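Piyumi Sheikh was late to our call because of a plum tart. I could hear it before I saw her - an oven door, a tray going down hard, a word I won't print - and then there she was on my screen with flour on one eyebrow, asking if I minded her eating while we talked. I did not mind. I was only sorry I couldn't have a slice.

If you've been anywhere near Skundcombe in the summer you may already know her suppers. She cooks for 35 people at a time, in an old seed store behind the Ulach road, and she has been doing it long enough that there's a waiting list and a second, sneakier waiting list for people who know her sister. I wanted to talk to her about what happened before all that, when she walked out of a payroll office at Trultance and had no plan whatsoever.

"I had 1225 dollars and a very good knife," she told me. "Everyone thinks I was brave. I was bored! Bored people do all kinds of things."

The first supper was for 12. She made her grandmother's lentils, a chicken dish she now refuses to discuss, and so much rice that she was still eating it the following week. She charged too little and forgot to buy napkins. One guest, Shahnaz Navaratnam, stayed behind to wash up and has been part of the business ever since. She does the buying and the money, and by her own account most of the arguing.

Shahnaz joined us halfway through the call, leaning in from the side. "Tell her about the menus," she said, and disappeared again.

So, the menus. Piyumi used to write them a month ahead. She'd plan three courses, type them up nicely, send them out, and then spend the next few weeks chasing ingredients that had either finished early or weren't ready. In July of her second year she promised everyone apricots and there were no apricots. None at any stand, none at the farm she'd been counting on. She drove to Kazemi, which is a long way to go for fruit, and came home with a box of onions.

"They were gorgeous onions, though," she said. "I cooked them for hours, I put them on flatbread with a bit of cheese, and people asked for that dish all year. I still get emails about it. Nobody has ever emailed me about an apricot."

These days guests find out what they're eating when they sit down. She asks about allergies and that's all she asks. A few people have complained (one man wanted his money back when he heard the word turnip), but she says most of them like having the decision taken off their hands. I know I would. I can spend half an hour picking a sandwich.

We got onto money, which I always find awkward and she doesn't at all. A good night clears 300 dollars once everyone's paid. A bad night clears nothing and she eats leftovers in the car. She still does some bookkeeping for a couple of shops in the winter, and she'd like people to know that, because she gets a lot of messages from folks who want to quit their jobs on the strength of one nice dinner party.

"Keep the job," she said. "Do the dinners. See if you still like anybody by Christmas." 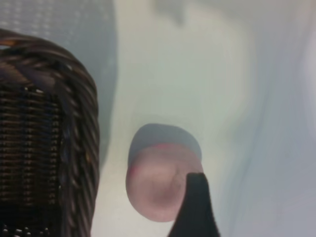
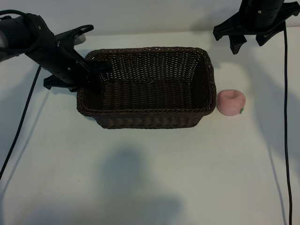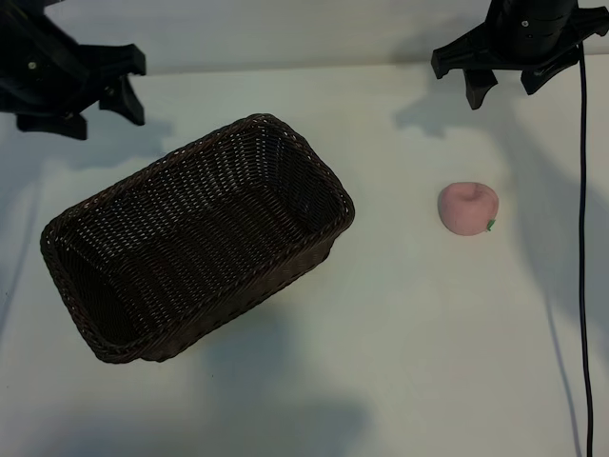
Her tables are a whole subject of their own, and I got a good ten minutes on them. She can't stand flowers at dinner, they get in the way of faces and the smell fights with the food. Candles are fine if they're short. Mostly she wants something low in the middle that you can talk over, and she's fond of plain things: a dark wicker basket on a white table, a pink apple next to it, and she'd call that finished. Shahnaz would put a cloth down. They've had this argument many times, and I got to hear a fresh round of it.

I asked what she'd change if she could start again and she thought about it for so long I wondered if the call had frozen.

"Chairs," she said. "I bought cheap chairs. You can feed someone the best meal of their life and they'll go home talking about their back."

The new ones are coming in the fall. She's keeping the old ones for the kitchen crew, who have apparently been told, and who are apparently not thrilled. Then a timer went off behind her, and she said she really did have to go and look at that tart.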